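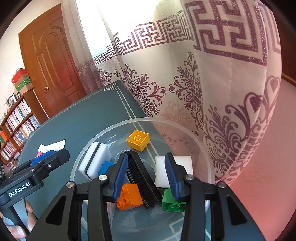
FLISTIDAR, September

The Jemeck hand-held gripper kit is offered to schools and small workshops as a first step into robot training. This institution has reviewed the kit and its yearly service plan, and holds that it merits a place in the classroom, subject to a change in its terms.

The case for the hardware is sound. Two fingers with ridged blue pads can take hold of a brush as well as a toy brick, and a clear plastic basin on an ordinary table is enough of a workplace for a beginner. Students learn how much a simple grasp demands of a machine by performing it themselves. A kit that teaches this without a laboratory deserves serious attention.

The service plan is less persuasive. It allows 2,000 recordings a year, and our own trial at the Chuang campus reached 2,078. Each recording beyond the limit is charged separately, and the price list does not state the rate. Public schools cannot budget on such terms. The competing Famosance plan permits only 100 recordings a month, but it publishes every fee.

We therefore recommend purchase of the kit alone for the coming term. The service plan should be considered again once Jemeck has put its full charges in writing.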